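Keys, bins and the wrong sort of form: moving to Oosthuizen
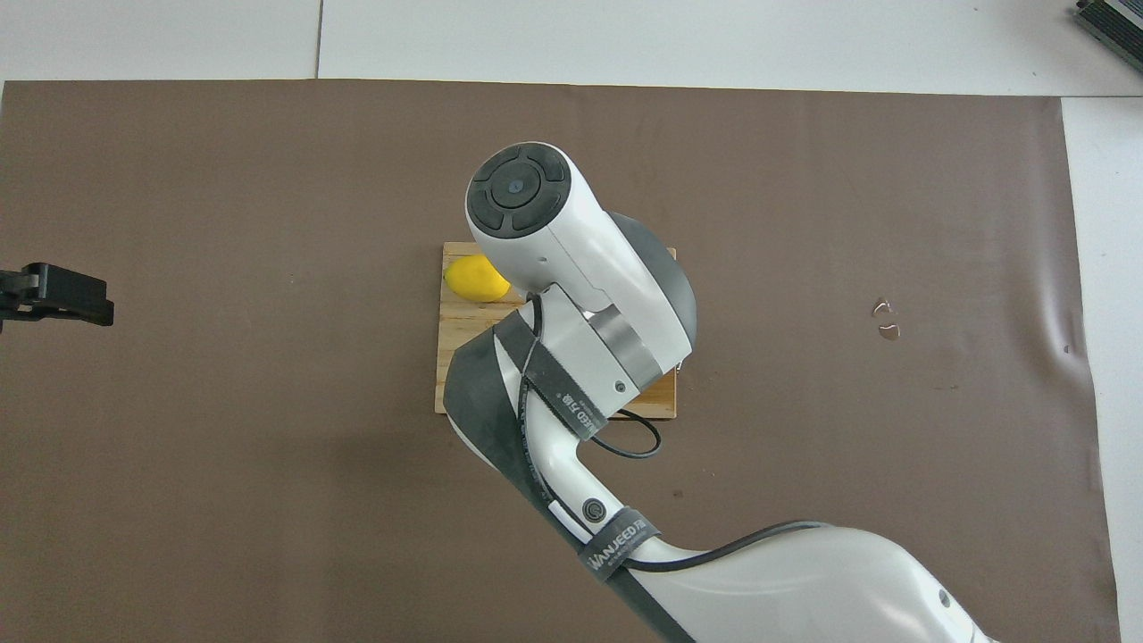
The first fortnight

Wojciech Jasińska has moved house 7 times in his adult life and claims to have learned something from two of them. The latest move took him over the municipal boundary into Oosthuizen, a distance he puts at one bus ticket, and it is this one he is willing to talk about at length.

"I thought of it as going round the corner," he says. "The town hall thought of it as emigration."

He had done the obvious part on time. The trouble began with the things that are supposed to follow once you are on the books: the waste card, the parking permit, the water account. Each has its own counter, its own opening hours and its own opinion of what counts as proof of address.

"The waste people wanted the tenancy agreement. Fine. The parking people wanted the tenancy agreement and the vehicle papers showing the new address. The vehicle office wanted a letter from somebody official, sent to the new address. So I went home and waited to be written to."

How long did he wait?

"Nine days. Then I got a letter, and I have never been so pleased to be asked for money. It was the dog tax. I do not have a dog."

It was accepted as proof of address all the same. He paid nothing, filled in a declaration of doglessness (a real form, one page, signature at the bottom) and took the original letter along to the vehicle office, where it was stamped without comment.

Thirty euros and a sticker

The parking permit itself cost him 30 euros for the year, which he considers fair, and it came with a sticker that must go on the inside of the windscreen, lower left. He put it lower right. He was told so, by letter.

"They were very polite about it. There was a diagram."

Until the permit arrived he used day tickets, and he kept every one in an envelope in the hope of getting something back. He did. The rule is that day tickets bought after the application date can be refunded if you bring the originals to the counter within the same calendar month. He had 54 euros' worth. It took a quarter of an hour, most of it spent smoothing them flat.

"If anyone reading this is moving, keep the tickets. And photocopy the tenancy agreement before you start. I did mine at the library, one at a time, over four visits, like a man feeding ducks."

Number 596

The waste card was the last to come. Without it the underground containers in his street stay shut, and the recycling point on Grolliva only takes garden cuttings and glass. He rang the office and was given a queue number, 596, which he took to be a reference of some sort.

"I asked whether there were really that many people ahead of me. She said no, the numbers started at 590 that morning."

The card turned up the following week. It had his first name as his surname, so he is Mr Wojciech to the bins and Mr Jasińska to everyone else. He has been advised to correct it and has not done so.

"The lid opens. I am not going to start a correspondence with a lid."

Would he move again? He looks mildly alarmed. The landlord has mentioned a bigger flat two streets down, with a balcony, and he has been to see it twice. It is a nice balcony. It is also in the next parking zone, and the sticker for that one is green and goes on the other side of the windscreen.

"Lower right," he says. "So I have had the practice."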